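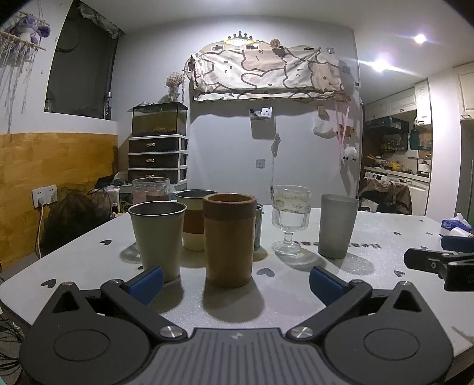 Figure 2. Drinking vessels grouped on a white table, among them a tan-brown cup with a darker, rough-textured collar.

Home | Issues | Authors | Contact

Danish Mughal — August

3.1 Grip and the everyday cup

We had long been curious about why people keep going back to the same cup at home, and the 104 households in Skultberg who wrote to us were generous with their answers. Most of them, 60 in all, put the feel of the surface first, well ahead of color or size. A further 43 spoke of weight, often at charming length, and one writer gave us four pages on her morning tea. Texture (Figure 2) came up far more than we had expected when we drew up the Magsi questionnaire — a point we return to in Section 4.

We use cookies to remember your settings. Accept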